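14th August

Table tennis kit day. Prorau sent over another batch of paddle covers to look at before we order for the club room, so I cleared the bench and had a good long go at them (more fun than the Zirden straps, I'll say that!).

Things I want to remember about the red one:

- It's paddle-shaped, so a square-ended box is a waste of space. Try the long Imeo bins.
- Mesh panels are nice but they catch grit. Shake the cover out before the paddle goes in, please, whoever reads this.
- Keep the cloth with the cover. I keep finding cloths in the ball drawer and I've no idea which paddle they go with.
- Our price limit is still 600 for the lot, and Jaunzems want a minimum order of 50, so I need to do the sums again. Around 10 of the old covers could probably be saved with new zips anyway.

Red cover on the bench, closed and then open with the paddle out beside it:

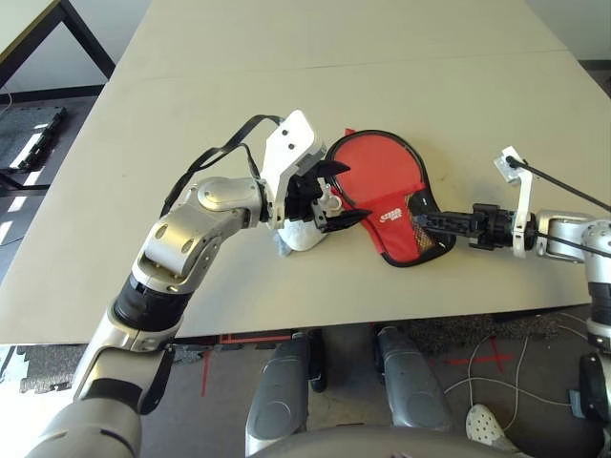
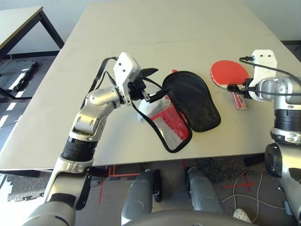

Still to do

- Weigh the cover with the paddle in and again without.
- Ask Prorau if they do the same shape in a plain color, no logo.
- Labels! The small ones peel off mesh, so I'm going to try a tie-on tag through the handle end and leave it a week.
- Put the spare rubbers back in the flat drawer, they curl if they stand up.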